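Levier two-finger gripper kit, hand-held version. Review after one build and a lot of squeezing

Rating: 3.5 out of 5
Build time: two evenings
Where: shared workshop, back bench, then my kitchen table

Short version. Good linkage, bad pads. Buy it if you don't mind redoing the pads yourself. Skip it if you want something that works out of the bag for a whole season.

Longer version. I wanted a gripper I could hold in my hand and also bolt on the end of the little Traltance arm I've been building since November. Same fingers both ways, so whatever I learn by hand carries over to the arm. Looked at the Pevovley one first. Nicer box, more money, and the fingers are one molded piece each so if you snap one you're buying a finger. The Levier comes as links and eyelets and blocks. You can swap any of it. That sold me.

What's in the bag: links, brass eyelets, mounting blocks, pads, screws, a trigger handle, one hex key that rounded off on me almost right away. Use your own. Instructions are a folded sheet with drawings, no words. Step 6 shows the left link flipped over compared to every other step. I followed it, got a finger that bent the wrong way, took it apart. Go with step 7.

Pressing in the eyelets is the fiddly bit. I used the arbor press at the shop, slow, with a scrap of hardwood under the link. Someone on the bench next to me did theirs with a vise and it came out fine too. Don't hammer them. Once they're in, the pivots are really smooth. No slop that I can feel, even now. Best part of the kit by far.

Trigger is OK. Spring is too stiff for long sessions, my hand was sore the first week. Swapped in a softer one from the junk drawer and lost a bit of grip but I can work for an hour now. The arm doesn't care, obviously, it has a motor.

Now the pads. Soft black stuff, glued to the blocks. Grip on day one was great. Picked up washers, a marker, an egg (yes), the corner of a dish towel. Then the corners started to go. I keep a tally on the wall by the bench and I was at 4000 closes when I stopped counting, mostly on hard plastic parts and some rough cut aluminum. The aluminum did not help, thats on me. But the plastic parts shouldn't have done much. 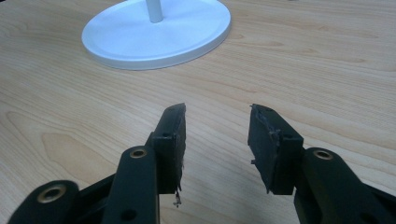

Pads as they look now. Right one is worse, see the torn upper corner. Brass still shiny.

Does it still hold things? Mostly. Big stuff, no problem. Small stuff is where you notice. An M3 nut wants to sit right at the tip and there's not much clean edge left up there, so it tips or slides. Also the crumbs. Little black bits all over the table after a session. I wipe down every time now.

Replacement pads from Levier are a pack of 2, and by the time you add shipping it's silly. They were out of stock for most of the winter anyway. What I'm going to do instead: scrape the blocks clean, cut new pads from a sheet of firmer rubber, contact cement, clamp overnight. The Benítez hardware place near me sells offcuts by weight and a handful will last me forever. The blocks are plain rectangles so cutting to fit is easy, credit to them for that. Will add a note at the bottom when its done.

On the Traltance arm the mount lines up if you drill out the two lower holes in the adapter plate. Five minute job. Heads up on weight though, my wrist servo ran warm with the stock gripper body, so I took the handle off and it's been fine. If you have the bigger servo you can probably ignore this.

Good:
Pivots. Brass eyelets, smooth, no play so far.
Everything comes apart with one size of hex key.
Works by hand and on an arm with the same fingers.
Paid 55 for mine, which is fair for the hardware.

Bad:
Pads wear way too fast, worst at the corners.
Step 6.
Stock spring, stock hex key.
Spares hard to get.

Would I buy it again? Yes, but I'd order the rubber sheet the same day and never bother with the stock pads. If they shipped it with a tougher pad this would be a 4.5 easy.

Edit: someone asked about heat shrink over the tips as a quick fix. Tried it on an old spare block. Too slippery, came off after a few grabs. Rubber sheet it is.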